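Small kitchen joys: the wire basket

2024-08-05

I have been putting off writing about my dish situation for months, mostly out of embarrassment, but I am so happy with how it's going that I can't keep quiet any longer! We moved into the Mernell Street apartment in December with one drawer, one narrow shelf and far too many bowls. For a while everything lived in a stack by the sink, and every time I wanted the bottom one (always the bottom one) I had to lift the whole tower.
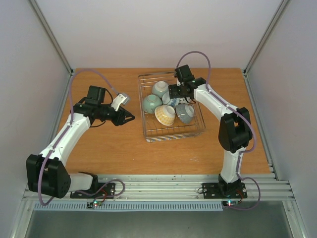
My big change this summer was moving everything I use daily off the shelf and onto wood. I love a warm tabletop under dishes, it makes even plain white things look cared for. I went back and forth on the color for ages, and the orange-brown with all that grain showing is exactly the kind I was after. Pale wood felt chilly to me and dark wood shows every crumb. Then comes the basket, and the whole trick is to put it toward the back so the front stays free for chopping, pouring, rolling out dough, whatever you're up to.

I tried three kinds before I settled. The Povura one was bamboo and pretty but it held on to water. The Lo one was plastic and slid around like a hockey puck. Open wire is the winner, hands down. You can see what's in it, air gets everywhere, and you can rinse the thing in 5 seconds flat.
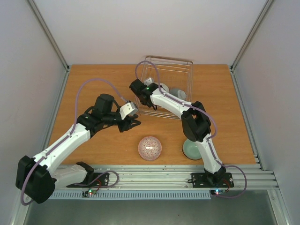

Cups go in first, then bowls at one end, tipped a little if they'll stand it. I keep it to what we use at breakfast and no more. Anything with a pattern or a pretty glaze gets to stay out on the table where I can look at it, and I'm not sorry! I have a real weakness for celadon green. There's a secondhand shop called Vilell that I now have to cross the street to avoid.

Next up is the mug problem. I have my eye on a row of hooks for under the shelf, but I need to measure first, and also find the tape measure, which was last seen in a moving box marked "bathroom." If you have hooks you love, tell me in the comments, I want to hear all of it!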